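# Chapter 4: Folding, Stacking and Putting Away

I learned to fold from my nan, which is to say I learned to fold badly. She had a method for tea towels (thirds, then half, then a good whack with the flat of the hand) and absolutely nothing for anything else, so jumpers went in the drawer like dead possums and the fitted sheets lived in a ball behind the hot water service. I was in my first housekeeping job, at a guesthouse in Tinbridge with 12 rooms and one very small linen cupboard, before anyone showed me that folding was a skill you could practise and get better at. Noreen Fahy was the one who did it. You'll meet her all through this chapter, and the fold in Section 4.3 still goes by her surname at the college where I teach.

So, folding! You've washed it (Chapter 2), you've dried it (Chapter 3), and if you're anything like my students you now want to shove it on a shelf and go to lunch. Please don't, or at least read the next few pages first.

Let's start with the pile. Most of us think of a pile of cloths as one thing, but when you're working with it you're mostly dealing with the top one. Under a tan cloth there might be a white one, and under that a bit of red or teal or blue showing along the bottom, and you can tell a surprising amount from those edges before you've moved anything. Do the colours belong together? Are the folds all facing the same way? If somebody's asked you for the blue one, how many others are you going to disturb getting to it?

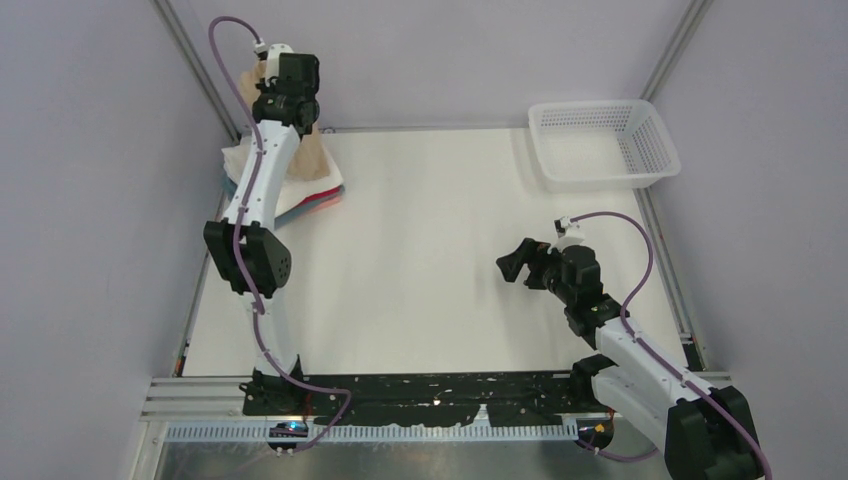

The trouble usually starts with how you pick up. Grab a folded cloth from the middle and it bunches, the layers slide over each other and you're folding it again. Slip your hand under the folded edge instead, palm up, and let your other hand steady the rest of the stack. Noreen used to call this "asking the cloth first", and I rolled my eyes at her for a whole January, and then I caught myself saying it to a trainee.

Your work surface matters too. I like a pale, plain tabletop, cleared right back, with room for the stack on one side and a basket on the other. White is lovely if you can get it because lint and stray threads show up straight away. Mine at home is a Flosovberg table I bought second-hand with a wonky leg, and I've folded on it for years with a bit of cardboard under the short one. As for baskets, I'm fond of the plastic sort with holes in the sides. They're light, they let the air through, and you can wipe them out with a damp cloth when somebody's left a tissue in a pocket. (There is always a tissue.) Cane looks gorgeous but it snags, and I've lost a good pillowcase that way.

A word on shelves before we get going. The guesthouse cupboard was 48 centimetres deep, and for months I folded everything to whatever size it wanted to be, then wondered why the door wouldn't shut. Measure your shelf first, then choose your fold. We'll do this properly in Section 4.2, with Tavis, the imaginary household we've been following since Chapter 1, whose airing cupboard is in a shocking state.

## What we'll cover

- **4.1 Sorting the pile:** by use, by size and only then by colour
- **4.2 Measuring up:** fitting the fold to the shelf
- **4.3 The Fahy fold:** for cloths, hand towels and napkins
- **4.4 Moving a stack:** lifting, carrying and setting down

## Before you begin

Find a few cloths of different sizes and fold them however you normally would. Don't tidy up your technique on my account. Stack them, carry the stack to another room, put it down and have a look at what's shifted. Jot a few lines in your workbook about which cloths slid and where you were holding them. Keep the stack as it is, wonky bits and all, and bring it with you to Section 4.1, where we'll pull it apart and start sorting.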